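Why does squash come out of the tap at the bottom?

Hello again! A letter arrived last month from a reader in Tretdale who wanted to know why big drinks dispensers (the sort you see at weddings and hotel breakfasts) always have their tap right down at the bottom. Wouldn't it be easier to reach at the top? I liked that question so much that I thought about it all the way home on the bus and missed my stop.

Let's start with gravity. Gravity pulls everything towards the ground — you, me, the cat, and every drop of juice in a jug. A drink can't hold its own shape like a brick can, so it slides down and spreads out until something stops it. In a dispenser, the thing stopping it is the bottom of the tank. Open a hole down there and out it comes, with no pump and no plug.

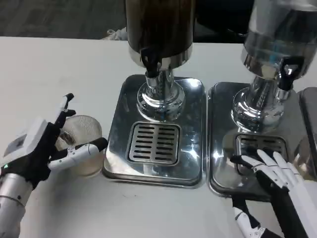
Now for the bit I love, which is pressure. Have you ever dived down in a swimming pool and felt your ears go tight? That's the water above you pressing on them. The deeper you go, the more water there is on top, and the harder it presses. Drinks do exactly the same thing. The juice at the bottom of a tank has all the other juice sitting on its head, so it gets a good hard push when the tap opens.

You can see this for yourself. You'll need an empty plastic bottle, some sticky tape, a grown-up with a drawing pin, and a sink (please use the sink, I learned that the wet way).

Ask your grown-up to make three holes up one side of the bottle, one near the bottom, one in the middle and one near the top. Cover them all with one long strip of tape. Fill the bottle right up with water, leave the lid off, stand it on the edge of the sink with the holes facing in, and whip off the tape!

The bottom jet comes out fastest and the top one just dribbles. Keep watching as the water drops. Every jet gets weaker, and the top hole gives up first.
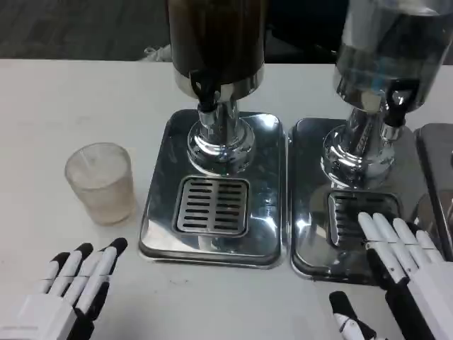

My old science teacher, Mieczysław Adamczyk, used to do this one with a length of drainpipe as tall as he was. He soaked the whole front row and we thought he was brilliant.

Want to try something sneaky? Fill the bottle again, but this time screw the lid on tight before you peel off the tape, and put fresh tape over the top two holes so only the bottom one is open. The water glugs, slows down and may stop altogether. Air has to get in to fill the space the water leaves behind, and if it can't get in, the water gets stuck. Drinks tanks need a way for air to get in too, or your glass would take ages to fill.

Water towers work by the same trick, only much, much bigger. The tank sits high up, and all that height pushes the water along the pipes and out of the bathroom tap.

Next time I'm answering a question about why custard goes lumpy. Keep the letters coming, and dry the floor before anybody slips!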